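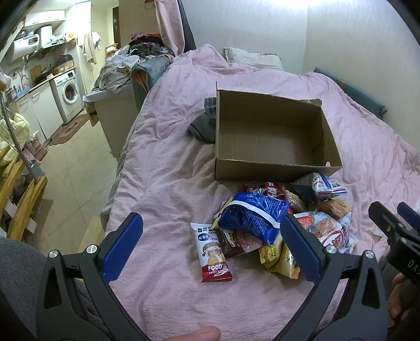 Snacks, a cardboard box and the grippers, ready for another go.

Posted in: Tinkering, Robots & Rambling
5 November 2019, by the author

So the packing job has properly taken over. I wrote a while back that I'd signed up to gather examples for Prilon, the learning system the Gorbridge lot are putting together, and a few of you asked what that means day to day. Mostly it means putting snacks in a box. Then taking them out and putting them in again!

You hold a gripper in each hand, squeeze to close the jaws, and everything you do gets saved as one example. Pick up a packet, carry it over, let go, next packet. My target for this task is 300 examples and the whole project wants 949, so there's a fair bit of rice cake in my future (I like rice cake, luckily).

I thought the heavier things would be the awkward ones, but no, it's the puffy bags. They're all air, and if you squeeze in the middle they just slide off sideways. I've started going for the crimped end, or a corner if I can get at it, and that's so much better. Thin packets lying flat are a pain too, especially on a bed, where the blanket comes up with them and you end up pinching a fold of pink fluff and nothing else.
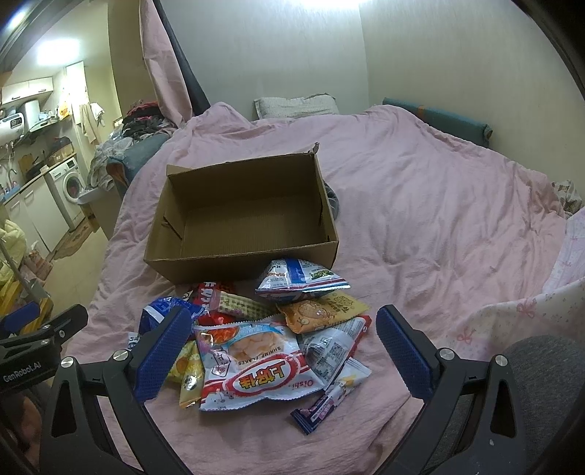

The other thing I keep having to remind myself is to muddle the pile up between goes. My hands want to lay things out the same way every time, biggest at the front, all facing me, and the notes from Gorbridge are very firm that they don't want that. Upside down is fine. Half under something else is lovely. I turn the box a bit as well, and I try not to always start on the same side.

Slow and smooth seems to be the trick. My first 8 I did far too fast, as if somebody had a stopwatch on me, and when I watched them back it was all jerks and fumbles. I binned two and kept the rest, because a fumble you recover from is still worth having, apparently.

Next up is folding socks, some time in December, if I get through the snacks without eating them.

Last updated: same day, fixed a couple of typos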